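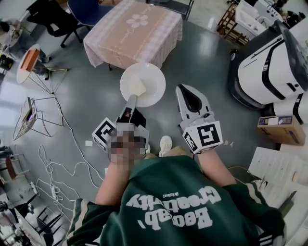

Vol. 8, No. 2

Kinik Garment Text List

A table of words found on secondhand clothing: jackets, sweatshirts, T-shirts, one bathrobe. Each row is one garment and gives the printed or stitched words exactly as they appear, including the ones that should have been stopped at the factory.

Last updated 2/2/21 by Lempi Ruotsalainen. Complaints go to the same person, who will read them in August.

What you get

garments.csv - the main table, 2,427 rows
places.csv - shops and market stalls, with the short codes used in the main table
unreadable.csv - 209 garments where the print had peeled past the point of argument

Columns in garments.csv

id: A number. Gaps are rows I merged after finding the same sweatshirt in two shops under two spellings of "athletic".

text: The words as printed. Line breaks are shown with a slash. Capital letters are kept. Commas are kept, even when they appear to have been thrown from across the room.

where: Front, back, sleeve, hood or hem. "Back" wins if the words start on the back and wander off.

kind: One of place, team, motto, maker, year, or fog. Fog means the words are all real and the whole is weather. A typical entry would be "Original Harbor Feeling / Quality Since Boat".

place_real: Yes, no, or unsure. "Yes" means a map has it. It doesn't mean the town has ever had a rowing club, whatever the hoodie claims.

price: What the shop asked. I paid it more often than I'd like to discuss at home.

How the rows were gathered

Most come from the Leinonen and Avard shops, which put new racks out in the morning and don't mind a person with a notebook as long as she buys something. The rest were sent in by readers of the old newsletter. Mailed-in rows needed a clear copy of the wording, and I turned down 60 that began "I think it said".

I did no cleaning of the text column beyond removing spaces at the ends. Please don't write to tell me that "Univercity" is misspelled. It is the reason the row exists.
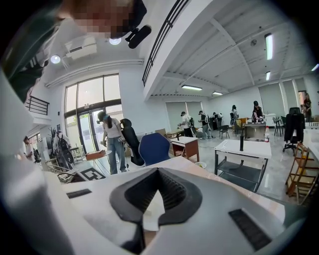
Known problems

Jackets are overcounted, being easy to read on a hanger. Socks are missing. Children's clothes are thin on the ground, partly from shyness and partly from glitter.

The kind column was filled in by one person over several winters, and she got stricter. Early rows call nearly everything a motto. Later rows call nearly everything fog. If you plan to chart this over time, you will mostly be charting my mood.

Loading it

Open it in any spreadsheet program. Set the id column to text first, or the leading zeros will leave. The small Joltinetti script in the tools folder checks for double rows and then prints a cheerful message I haven't been able to find and remove.

Using it

Free for any use, with credit to the Kinik Garment Text List. If you print any of these on a new shirt, send me the wording and I'll add it as a row. Medium, if there's one left over.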